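The Toy Menders of Narkdale

The repair shop on Kwok Street opens at noon, and by then there is usually a grocery bag or two hanging from the door handle. Savita Saxena brings them in, reads the notes pinned to them and writes each toy into a ledger. Last year she wrote down 792.

Saxena started the shop 12 years ago, after she retired from a shoe factory in Ferkano. She knew glue and thread and not much about toys. The first thing she fixed was a neighbor's pull-along duck. The duck lost its wheel again within a month, and she did it over with a longer pin.
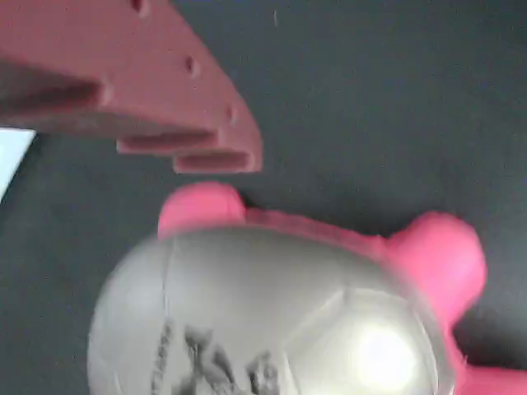 Cleaning takes up more of the day than gluing does. Most of what comes in is plastic or vinyl, and children's hands leave a film on it that hides cracks. Saxena uses dish soap, warm water and an old toothbrush, then sets the toy on a dark surface and turns it under a lamp. A plain rounded shape is harder than it sounds. On a big silver-grey dome with pink lobes, a scratch can catch the light from one side and vanish from the other, so she goes over it twice. The places where two colors meet get a cotton swab.

Abhishek Negi joined her in March. He handles anything with a battery, and he keeps a drawer of springs and contacts taken from toys past saving. A simple job costs 5 dollars. If he can't get it working, the owner pays nothing and can leave the parts behind.

Both of them turn some work down. Painted faces are one example. Negi repainted an eye on a Drollska bear in the spring and the girl who owned it said it was looking at her wrong. He took the paint off again with a damp cloth.

Finished toys wait on a shelf by the register for roughly five weeks. After that Saxena starts calling people.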